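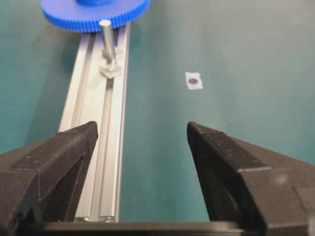 Ines Halvard-Roy
Student researcher, Besholm project, second-year robotics track

When we started in June I was sure the learning part would eat up most of our time, and collecting the examples would be something we did in the mornings with a coffee in hand. Well – it went the other way around! Our task, which we call Lomeo, is putting a gear onto a metal pin that stands on an aluminum rail. One of us steers the arm through it by hand, the cameras record, and every run becomes one example for the model to copy.

We recorded 853 runs in total and threw out 52 of them, mostly for dropped camera signal (a loose cable that took us far too long to find). I had hoped for more, but I would still take a smaller set that we have watched from start to finish.
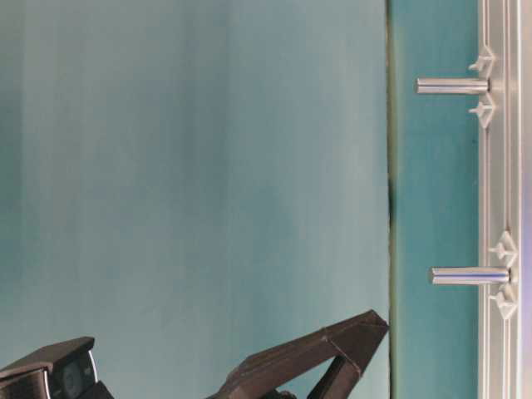

Figure 2. Side view of the rail with both pegs bare and the gripper below.

We kept the side view as well as the wrist view, and I'm really glad we did, as it made checking the gripper's height so much easier when we sat down to label. Next we want to vary the starting position of the arm a lot more, and to let a few new people do the steering, so the model gets to see some habits other than ours.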